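May 13, 2025 — pillow day

Both arms on the same pillow at last, and my new grip controller running the whole thing. 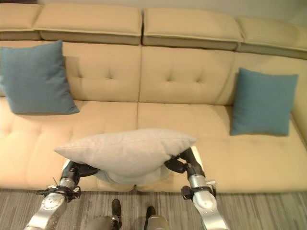 Gray pillow squeezed between the two grippers, teal ones resting on the sofa.

I have been wanting to write this one up all afternoon! The old controller treated the two arms as strangers. Each had its own target, each closed until it was happy, and with anything soft the two of them argued. Akosua Ackah kept telling me to stop thinking about left hand and right hand and write the whole thing around the object, so last week I did. Now there is a single frame in the middle of the pillow, and both wrists get their motion from that. The squeeze is a separate number that I can turn up or down without touching the path. Such a small change in the code and such a big one in how it feels to work with.

The planner (still Kuvard, still my favorite) runs on top and hands over waypoints. I had the smoothing window set to 700 milliseconds and it felt sluggish, so I brought it down to 600 and the log got jittery near the wrist limits. Settled on 670 for now. I don't love that number, but I'll leave it until I have replayed more logs.

Perception is the part I still want to pull apart. Beige on beige is hard! The sofa is all tufts and creases, and the segmenter in Oretti likes to decide that a back cushion is a pillow. The teal pillows it finds without any trouble. The gray one is fine until it gets squeezed, and then the outline bulges and sags so much that the mask splits in two. I wrote a merge step that joins pieces lying between the grippers — crude, 3 lines, and I am very fond of it.

Also finally made the replay tool show commanded and measured force on one plot. I should have done that in August. I spent a happy hour just scrubbing back and forth through it.

For tomorrow: put the squeeze setpoint in the config file, ask Essien about the clock offset on the right arm, rename the branch (it is still called prulledlow-test2, sorry Akosua), and rerun the teal pillows with the merge step switched off to compare.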